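Gripper notes, June

Up at 5:40 because I wanted the bench to myself before the others came in. I have promised Halima a yes or no on the Vimley fingers by the end of the month and so far I have a page of half answers. She has to put in the order for the second arm and she can't do it until she knows what goes on the end of it.

Where things stand. We have three sets of fingers that fit the same mount. The Grgić ones are aluminum with a thin rubber pad, and we have had those longest. The Vimley ones are black, matte, wide at the tip. The Jekley ones are soft and bend around whatever they touch, and they came with a controller box of their own that I still have not gotten to talk to ours without dropping the connection.

I started with the Grgić set so I would have something to compare against. Same routine as last week: reach, close, lift, carry to the other table, set down, open. I ran it at the slow speed, then at the normal one. It did what it always does. Good on the blocks, good on the jar, bad on anything with a thin wall. Rigid things it holds all day. With a deli cup it either lets go or leaves a dent, and I have about given up looking for a force setting between the two.

Swapping fingers takes me 10 minutes now, most of it spent on the camera. The wrist camera has to come loose to get at the two inner screws, and then it never goes back at quite the same angle. Natnael says to scribe a line on the bracket. I have been meaning to do that for a month. I finally did it today with a nail, and it isn't pretty, but the calibration came back close enough on the first try that I didn't have to repeat it.

The Vimley fingers went on around eight. Wide open they take up a good part of the lower picture, more than the Grgić ones did, and I was worried about that. Amna had said on the phone that the wider tip would block the view just when you need it. I don't think she's right for the approach. From a distance there is plenty of table showing between them, and you can line up on a thing without guessing. Close in, I don't know yet. I wrote "ask again after lift tests" in the margin and left it.

The clear tray is the one I care about. Everything the Stornavden people want to pack goes in something see-through, and our depth readings on clear plastic have been poor from the first day. With the old camera settings the tray came back as a hole in the table. I turned the exposure down and that helped the rim, which catches the light, and did very little for the walls. On a white table there just isn't much for it to go on.

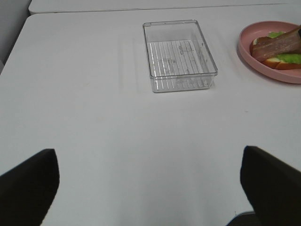 Settings I tried, in order

First, default exposure, both ceiling lights on. The rim showed up in pieces. The planner picked a grasp point well inside the tray and I stopped it by hand.

Second, lower exposure, same lights. Most of the rim was there. The grasp point moved out to the wall, where it belongs. I let this one go all the way through and the fingers closed on the long side, a bit high. It lifted. It also tilted, which it would, held by one wall like that.

Third, lower exposure with the lights over the window side turned off. I expected this to be worse and it was slightly better. There was less glare coming up off the table next to the tray. Zainab came in partway through and asked why I was working in the dark.

Then I had the idea of using the ridges in the floor of the tray. They come through as thin bright lines, and they run the long way, so even when the walls are lost you have the direction. Adesuwa wrote the line finder we used on the shelf project, and I think it would drop in without much work. I sent her a note before lunch. She answered with a thumbs up and nothing else, so I am taking that as a yes.

After lunch

Sandwich tests. Bread is where I thought the Vimley fingers would lose to the Jekley, and I still think so, but it was closer than I would have bet. At the lowest force that would still lift, the bread marked a little at the edges and came back. The trouble is the layers. Lettuce slides. If the fingers close low they have the bottom slice and everything above is just riding along, and any quick turn of the wrist sends the top off to one side. I slowed the wrist down and that cured most of it, but it costs time on every cycle, and Halima is going to ask about time.

I also want to try coming in at more of an angle so the plate rim isn't in the way. Coming straight down, the fingertip touches the rim before it gets low enough on the near side. A flat board would fix it, but they are not going to serve on flat boards.

I did 84 cycles altogether before I quit, counting the ones I stopped by hand. The maker says the pads are good for more than 1,000 before they need changing. I can't speak to that. They look the same tonight as they did this morning, apart from some grease, which wiped off.

I tried the Jekley controller again at the end of the day, mostly out of stubbornness. It connected, held for a few minutes, and dropped. Natnael thinks it's the cable. I think it's the firmware. We'll swap the cable first, as that is cheaper.

For Halima, as of tonight: Vimley over Grgić, yes. Vimley over Jekley, can't say until the Jekley runs. I would not order for the second arm yet -- or I would order the mount, which is the same for all of them, and wait on the fingers.

Tomorrow: line finder if Adesuwa sends it, angled approach, new cable. Also buy bread.

6 comments
Shared 3 times

Recent entries
Moving the wrist camera bracket, again
What the force numbers mean and what they don't
Jekley box, first evening
Cleaning pads between runs
Shelf project, last notes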